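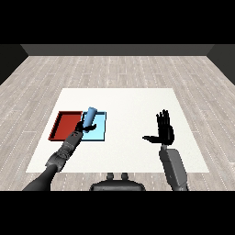
Wurmont puts off buying its second robot until spring

I sat in on the equipment planning meeting at Wurmont in December, mostly for the biscuits, and came away with more news than I'd bargained for. The packing hall is still getting its two-armed robot – that order stands – but the second one has been pushed back to the spring, and the money set aside for it is going on simulation time first.

Catríona Moriarty, who holds the budget, put it plainly. "I've got 63 thousand left in the equipment line and I'm not spending it on a machine that stands in a corner while we work out what it's for."

So the sorting job is being worked through on screen before anyone signs anything. It's simple stuff so far: a plain white table, a red tray, a blue tray beside it and a light blue cylinder for the left hand to hold. The right hand has nothing to do in that one, and that set off the longest argument of the morning. Do we need two hands at all? A single arm from Carroll would be a good bit cheaper, and Finbarr Ó Néill has been saying so since the summer (he brought the quote with him again, in a plastic sleeve!).

Ciarán Dolan wants to keep both. His point is that the cartons on line 5 have to be held steady with one hand and filled with the other, and if we buy one arm now we'll be back asking for another before the year is out. I'm with Ciarán, for what it's worth, though I can see why the cheaper quote keeps coming back round.

The hands themselves are a worry too. Fingered hands cost far more than a plain two-jaw grip, and the supplier, Lukik, wants them serviced every 100 days. Úna Phelan asked who would cover the line while they're away and got a lot of people looking at their notes. Spare hands have now gone on the list as a separate item, which I think should have happened months ago.

There was also a fair bit about floor space. The old bench by the loading door is coming out whatever happens, and the electrician's visit has already been paid for from last year's money. Graziella Colombo has measured up and says a table and one robot will fit, with room for a pallet truck to get past. Two robots won't, unless the label printer moves, and the label printer people were not in the room.

For now the plan is to carry on with the simulated runs, add the carton job to them, and get a fresh price from Mandinberg for the table and guarding. Finbarr's single-arm quote stays open as well. Catríona wants all the figures on one sheet before she'll look at any of it again, and if you've got costs to add – training hours, spare cables, anything – they should go to Úna by the end of January.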